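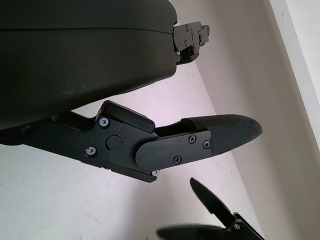
Storage room talk, Ekdale branch, Mar 15, 2022
Speaker: Violeta Domínguez

Start with who is in the room. Ask for hands: who has moved house since January?

Say what the talk covers. Packing a storage room so you can get things out again. I am leaving out moving trucks, and I'll take questions on those at the end.

The Drovwood job. The inventory ran to 269 items. After sorting we kept 204. The rest went to family or to the charity shop. Pause here, people usually want to know how long it took. Answer: 2 weekends.

Sort before you buy boxes. Most people do it the other way and end up with the wrong sizes. Books in small boxes, bedding in large ones. Tell the Kuusisto story if there is time (the encyclopedia box, the stairs).

Labels. Write on the short side and on one long side. Leave the lid blank, it will have another box on it. Room first, then contents. "Kitchen, baking pans" is enough.

Stacking. Heavy at the bottom. Leave a path to the back wall. Put the winter coats near the door if you are packing in spring.

Screws and small hardware go in a bag taped to the furniture they came from. Repeat this one.

Hand out the Grorno checklist. Read the first line aloud and let them read the rest.

Questions. If someone asks about damp, send them to page 2 of the handout.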